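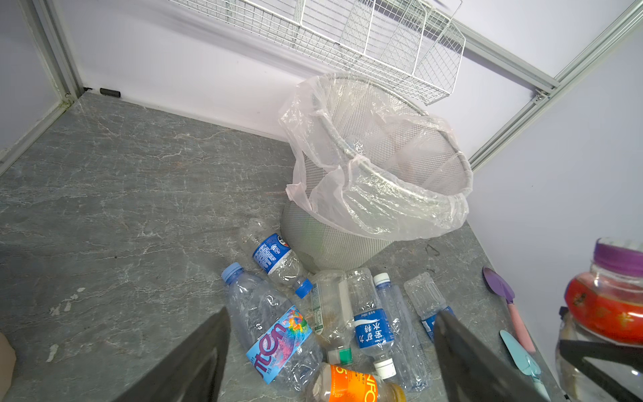 Alfie Hulme
Contributing writer, Homes & Trades

Home | Visits | Trade Fairs | Letters | Archive

Last updated: Wednesday, 4:15 p.m.

The Gristance flooring fair takes place every November in a hall outside Amport, and if you have never driven 51 miles to look at floors, I can report that the parking is excellent.

I got there at 11 and was handed a tote bag containing a smaller tote bag. The program promised 700 surfaces. By lunch I had walked on a good many of them and developed opinions I did not have at breakfast, mainly about gray. Gray marble pattern is everywhere this year, with white veining, with pale veining, with veining so shy you have to kneel to find it. Men in good suits were kneeling all over the place.

The Birkett stand had the crowd, thanks to a coffee machine. Their rep, Jamie Parsons, talked me through repeat patterns. A cheap print shows the same vein every few feet, and once you have spotted it you will see it every morning until you move. He told me this with real feeling -- I suspect a kitchen at home. His advice was to lay out three boxes before fixing anything down, shuffle them, and then go away and have a sandwich.

Bromik, across the aisle, was selling quiet. You were invited to drop a golf ball on a square of their underlay and then on a square of somebody else's. The difference was impressive, though the hall's loudspeaker was asking for the owner of a white van at the time, so I am relying partly on the brochure.

The afternoon talk on grout ran 40 minutes over. I stayed for all of it, having taken a seat in the middle of a row. Dark grout hides dirt and shows dust; light grout does the reverse. Questions were taken, and there were a lot of them.

Admission is free if you register ahead, and the soup is better than the sandwiches. I came home with nine samples and they are on the stairs, where my wife has asked me to stop leaving them.

11 comments | 3 shares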